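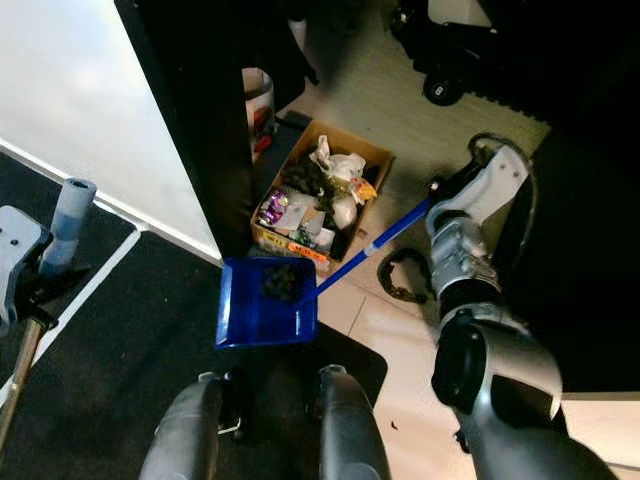 Trusell long-handled dustpan and broom: review

Bought with my own money in July. Used daily for two months before writing this.

What you get
A dustpan on a long blue handle, and a separate broom with a dark handle and a white head. No clip to join the two together, so if you want them hung as a pair you will need your own hooks. There was a paper leaflet in the box in several languages, none of which says very much.

The pan
The pan is bright blue plastic and light enough to carry in one hand while you do something with the other. The handle joins it at the back with a short white band near the bottom. On mine the joint was stiff for the first week and has been fine since. The front lip is thin and sits flat on tile, so you get very little of that grey line of dust you end up chasing backwards across the floor. On a mat it is less good. The lip rides up on the pile and fine dirt goes underneath.

Capacity is small to middling. It holds a day's worth of leaf bits and grit from our doorway with room to spare, but I would not want to clear up after building work with it.

The sides could be taller. If you carry the pan any distance with dry stuff in it, keep it level. I put the rubbish box next to where I am sweeping and tip straight in.
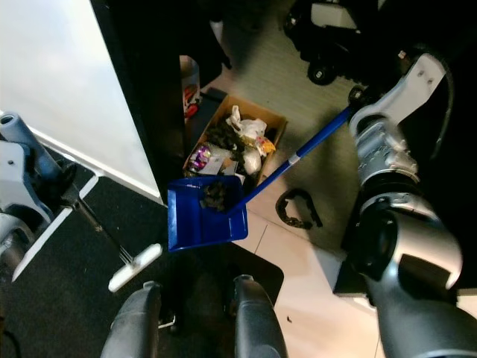
Pan, broom and the rubbish box on the floor.

The broom
Ordinary. The bristles are on the soft side, good for dust and crumbs, weaker on anything that has been trodden in. Natnael Beyene, who shares the space with me, is a good bit taller than I am and finds the broom short. I am 5ft 4 and it suits me. The head has stayed on so far, although I did have to tighten it once.

Emptying
Tipping into an open cardboard box is easy because the box is wide. Tipping into a narrow bin is not – the long handle swings out behind you and the pan is wider than you think. With wrappers and carrier bags already in the box, lighter dirt slides down between them. I line the bin with an old bag and empty the box into that when it is full.

On carpet
I tried it on our black carpet, where every scrap of paper shows. The broom shifts the larger bits if you use short strokes, and the pan will pick them up if you press down on the handle. Small crumbs mostly stay put. Along the skirting board it is better, as the head gets well into the edge. For carpet I still get the vacuum out at the end of the week.

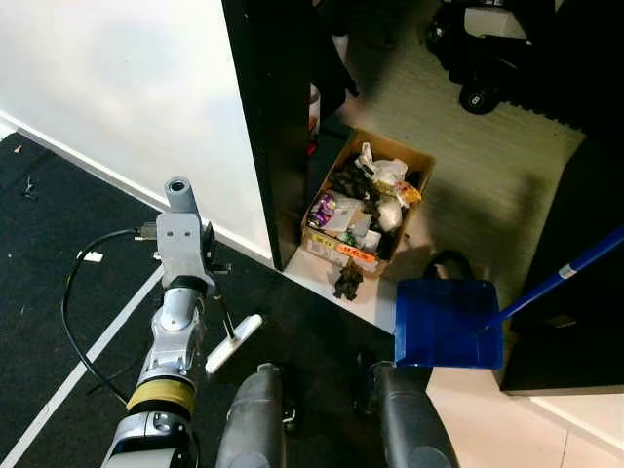

Black carpet by the skirting, with a scrap of paper still on it.

Compared with the Ondska
I had the Ondska set before this one. Its pan was deeper and stood up by itself, but the handle came loose twice and the lip chipped on a door threshold. The Trusell feels cheaper in the hand and does a better job on a hard floor.

Good: thin lip, light, comfortable to use without bending.
Less good: low sides, no clip, poor on carpet.

Four out of five for tiled floors. Three if most of your floor is carpet.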